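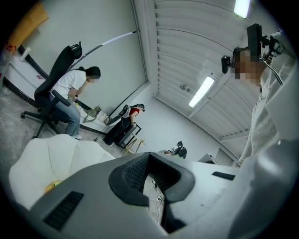
Page last changed: March, 3rd printing corrections included

Chapter 7
Sitting, Standing and Sharing a Workroom

Most workrooms are used by more than one person, and most are furnished bit by bit. A desk comes first, then a chair, then whatever was left over from somewhere else. This chapter is about how such rooms are laid out and how the people in them sit, stand and move past one another. By the end of it you should be able to draw a simple plan of a room, mark the places where people work, and say where the layout is likely to cause trouble.

We begin with the desk along the wall. In the room at the head of this chapter, a white desk runs along the left side and an office chair on a five-wheeled base is turned towards it. Two other people are on their feet, one of them farther back beside a small black-framed table. It is a common arrangement. The wall desk leaves the rest of the floor open, and standing work goes on behind the person who is seated.

7.1 The seated place

A seated place is made up of the chair, the part of the desk within reach, and the floor the chair needs when it is pushed back. Students nearly always draw the first two and forget the third. When you measure a seated place, sit in the chair, push back as if to stand up, and put tape on the floor behind the rear wheels.

Posture changes all through the day. The person in the chair is leaning forward with one hand raised near the face, although the chair has armrests and a headrest. Neither is of much use to somebody leaning forward. In the Clalville workroom survey, run by Birgit Ackermann and Danjuma Ezeani, 237 seated workers were visited at their desks. Of these, 59 were touching the backrest when the visitor came in. We return to the survey in 7.4, where the full table is given.

7.2 The desk top

Small things gather at the front edge of a desk. Here there is a clear bottle, a small white box and something green, all close together. The front edge is the easiest part to reach and also the part most often knocked by a sleeve. A ledge or shelf above the desk takes some of the load, and a cup can stand there out of the way of papers.

7.3 Standing places and ways through

A standing place needs less floor than a seated one, but it moves. Mark it on your plan as a circle with a dotted edge. Then draw the line each person would take to the door. Where a line crosses the tape behind a chair, write the letter C for conflict. Stands with splayed legs should be drawn at the width of their feet.

Before you go on, choose a room you use often and draw it at 1:50. Keep the drawing. You will need it for the exercises in 7.5 and again in Chapter 9.

Reader comments (3)

Marlene Sperling: The tape exercise went well with my evening group. Could the scale be given in 7.3 too? Half of them had started drawing by then.

Graça Arruda: Is the table in 7.4 the same as in the older printing? My copy has different totals.

Tatiana Oravec: Graça, the totals were corrected. Chapter 9 uses the new ones.

Related chapters
Chapter 6: Light from Windows and Lamps
Chapter 8: Storage, Shelves and Boxes
Chapter 9: Redrawing the Room
Teacher's notes for Part Two

Contact Mistine Textbooks | © Mistine | Back to top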